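Gamano通信 ソフトウェア班だより

Enia 更新のお知らせ:把持計画と衝突判定まわり

双腕用の制御ソフトウェア Enia を更新しました。今回の変更は、把持計画モジュール Flanenis の呼び出し方、関節指令の補間、カメラ画像の時刻合わせ、それにログ閲覧ツールの4点です。ハードウェアの変更はありません。12月の更新で入れる予定だった項目のうち、作業の分岐記述の見直しは次回に回しました。

Flanenis の呼び出し

これまで Enia は、物体の姿勢推定が更新されるたびに Flanenis に把持候補を問い合わせていました。静止している物体でも推定値は毎回わずかに揺れます。揺れるたびに候補の順位が入れ替わり、アームが近づく途中で目標の手首姿勢が切り替わることがありました。切り替わり自体は滑らかに補間されるので危険な動きにはなりませんが、接近に時間がかかり、ログを読む側にとっても何をしようとしていたのかがわかりにくくなります。

新しい版では、接近を始めた時点で候補を一つに固定します。固定を解くのは、推定位置がしきい値を超えて動いたとき、経路上に衝突が見つかったとき、作業者が手動で解除したときです。しきい値は設定ファイルの grasp_lock に書きます。既定値は固めの物体に合わせてあり、紙コップのように軽くてずれやすいものを扱う場合は小さめにしてください。

候補の評価式にも手を入れました。多指ハンドでは親指と残りの指で物体をはさむ形が基本になりますが、従来の評価式は平行グリッパ用のものを流用していて、指の曲がり具合を考慮していませんでした。指を曲げきったときの可動範囲の余裕を項として加えています。担当は Tharun Subramaniam です。評価式の重みは物体の種類ごとに持てるようにしました。未登録の物体には汎用の重みが使われ、そのときはログに generic と出ます。

円筒形の物体を登録するときは、上面が開いているかどうかを必ず指定してください。開口部の有無で、縁をまたぐ把持を候補に含めるかどうかが変わります。指定がないと閉じた円筒として扱われ、指先が開口部に入る候補はすべて捨てられます。前の版で登録したデータにはこの欄がないので、変換スクリプトを通したあと、手で埋める必要があります。

横倒しの物体について

円筒が倒れているときの扱いは以前から問い合わせの多いところです。立っている円筒は軸まわりに対称なので、どの方向から手を伸ばしても評価はほぼ同じになります。倒れると、天板との隙間に指を入れられる方向が限られます。テーパーのついたコップならさらに、口の側と底の側で径が違います。

Flanenis はこれまで、物体の軸の傾きを見て「立」「倒」のどちらかに分類し、それぞれ別の候補表を引いていました。境界付近の傾きで分類が行き来する問題があり、今回から分類をやめて、軸の向きをそのまま評価式に渡しています。候補の生成には前より時間がかかります。計算の打ち切りは80ミリ秒に設定しました。打ち切りにかかった場合は、その時点で最良の候補を返し、戻り値の complete が false になります。呼び出し側でこの値を見ていないプログラムもそのまま動きますが、見ておくことを勧めます。

持ち上げたあとに傾きを直す動作は、まだ計画器に入っていません。作業記述の側で明示的に書いてください。記述例をリポジトリの examples に追加しました。

関節指令の補間

アームへの指令は200ヘルツで送っています。計画器が返す経路点はこれより粗く、間を補間で埋めます。前の版では経路点を三次の多項式でつないでいましたが、経路点の間隔が不ぞろいなときに、加速度が経路点の前後で跳ねることがありました。手首に近い関節で目立ち、ハンドを取り付けた側のアームで特にはっきり出ます。

新しい版では加速度まで連続になるようにつなぎます。あわせて、経路点の間隔が短すぎる箇所を事前に間引く処理を入れました。間引きで経路が天板に近づく可能性があるので、間引いたあとの経路に対してもう一度衝突判定をかけています。ここで衝突が出ると間引きを取り消し、元の経路点を使います。取り消しの回数はログに残ります。回数が多い作業は、経路の通し方そのものに余裕がないと考えてください。

指の指令は従来どおり別の周期で送ります。アームと指の時刻は共通の時計にそろえてありますが、指の側には通信の待ちがあり、同時に動かすつもりの指令がそろわないことがあります。閉じる動作と持ち上げる動作を重ねたい場合は、指の到達を待つ wait_fingers を間に入れてください。重ねて動かすと速いのですが、軽い物体では押し出しの原因になります。

衝突判定のモデル

双腕の構成では、片方のアームが作業している間、もう片方を手前で待たせておくことがよくあります。待機中のアームも衝突判定の対象に含まれます。このとき先端のツールをどの状態で登録しているかに注意してください。開閉式のグリッパは開いたときに横幅が広がります。閉じた形状で登録したまま開いて待たせると、実際より小さいものとして判定されてしまいます。

これまでは利用者が手で形状を切り替えていました。今回から、グリッパの開度を読んで形状を自動で更新します。曲がった爪を持つグリッパでは、爪の外側の膨らみも凸形状で覆うようにしました。開度が読めない機種では最大開度の形状を使います。待機位置を作業領域の近くに置いていた方は、更新後に経路が見つからなくなることがあるかもしれません。その場合は待機位置を少し引いてください。判定の余裕を削って通すことはしないでください。

ケーブルは相変わらずモデルに入っていません。アームに沿わせたケーブルは姿勢によって垂れ方が変わり、正確に表すのは難しいところです。現状は各リンクの形状を太らせることで対応しています。太らせる量を設定できるようにしましたので、配線の仕方に合わせて調整してください。Sabina Sultana が、関節角からケーブルの張り出しを見積もる方法を試しています。肘を深く曲げた姿勢での見積もりが甘く、まだ配布できる段階にありません。

画像の時刻合わせ

作業台に向けた固定カメラの画像は、取得時刻をつけて Enia に渡されます。この時刻が、受信側のプログラムが画像を受け取った時刻になっていた不具合を直しました。計算機の負荷が高いと受信が遅れ、画像と関節角の対応がずれます。物体が止まっていれば影響は小さいのですが、手に持った物体の姿勢を推定するときは、アームの動いた分だけ誤差になります。

修正後は、カメラ側の時刻を共通の時計に換算して使います。前の版で記録したデータの時刻は直せません。手に持った状態の姿勢推定を学習や評価に使っている方は、記録の版番号を確認してください。版番号はログの先頭にあります。

白い天板の上では、アームやハンドの影を物体の輪郭として拾うことがあります。今回、影の除去を既定で有効にしました。アームの姿勢と照明の位置から影の落ちる範囲を予測し、その範囲の輪郭に低い信頼度を与えるという単純なものです。照明の位置は設定ファイルに書きます。書かなければ除去は働きません。天井の照明が複数ある部屋では影がぼやけるので、予測範囲を広めに取ってください。

ハンドが物体を隠す場合の扱いも変えました。以前は見えている部分が少なくなると推定を止めていましたが、把持中と判定されている間は、最後に得られた手首からの相対姿勢を保って出力を続けます。この出力には held の印がつきます。held のまま置き場所の計算に使うと、手の中で滑った分がそのまま位置の誤差になるので、置く前に一度、カメラから見える姿勢に手首を向ける動作を入れるとよいでしょう。

ログ閲覧ツール

閲覧ツールに画像の並列表示を加えました。選んだ時刻の画像と、そのときの関節角、指の角度、グリッパの開度、Flanenis の候補一覧が同じ画面に出ます。候補は上位9件まで表示します。順位の右にある印は、その候補が捨てられた理由で、k は逆運動学の解なし、c は衝突、r は指の可動範囲です。理由を選ぶと、該当する判定のログに移ります。

記録の途中で候補が切り替わった箇所は、時間軸に縦線で出ます。今回の固定処理が効いていれば線はほとんど出ないはずです。線が多い記録を見つけたら、記録名を添えてソフトウェア班に送ってください。設定ファイルも一緒に送ってもらえると調べるのが早くなります。

注釈の書き込みもできるようになりました。書いた注釈は記録とは別のファイルに保存され、元の記録は変わりません。検索は今のところ完全一致だけです。「コップ」と「紙コップ」のような表記のゆれは吸収しないので、班ごとに書き方を決めておいてください。

多指ハンドと平行グリッパを組み合わせた作業台での、紙コップを対象にした作業から3枚。

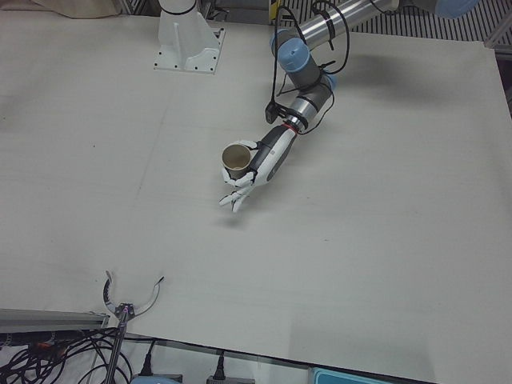
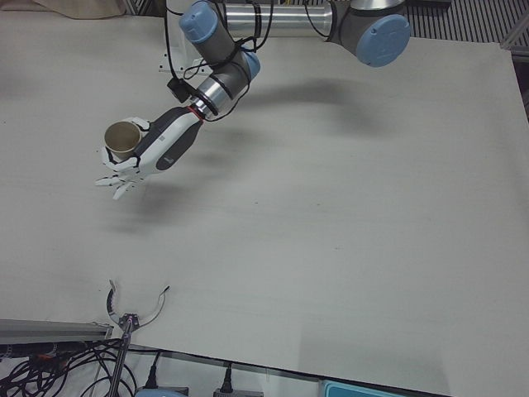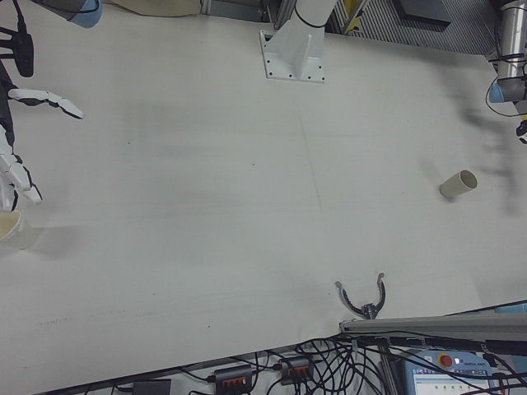 更新の手順

更新は通常の手順で行えます。Enia を止め、設定ファイルの控えを取ってから更新スクリプトを実行してください。物体データの変換は更新スクリプトに含まれていません。convert_objects を別に実行し、終わったら開口部の欄が空になっている物体の一覧が出ますので、それを埋めてください。

更新後の最初の動作は、速度の上限を下げて確認してください。補間の方式が変わったので、経路点が同じでも途中の軌跡は前の版と一致しません。天板すれすれを通る作業は特に、空の手で一度通してから物体を置くようにしてください。

Wickramasinghe 棟の計算機は班のほうで更新します。作業中の方がいる場合は終わるのを待ちますので、占有表に名前を入れておいてください。占有表に記入がない計算機は空いているものとして更新を始めます。

前の版に戻す必要が出たときは、控えておいた設定ファイルと物体データの両方を戻してください。片方だけ戻すと起動時に形式の不一致で止まります。新しい版で取った記録は、前の版の閲覧ツールでも関節角と画像までは読めます。候補一覧は表示されません。

把持計画と評価式の質問は Tharun Subramaniam、衝突判定と画像の時刻については Sabina Sultana が受け付けます。作業の分岐記述については、書式の案を共有フォルダに置きました。既存の記述をどこまでそのまま読めるようにするかが決まっていません。手元に長い作業記述をお持ちの方は、案に目を通して、困る箇所があれば欄外に書き込んでください。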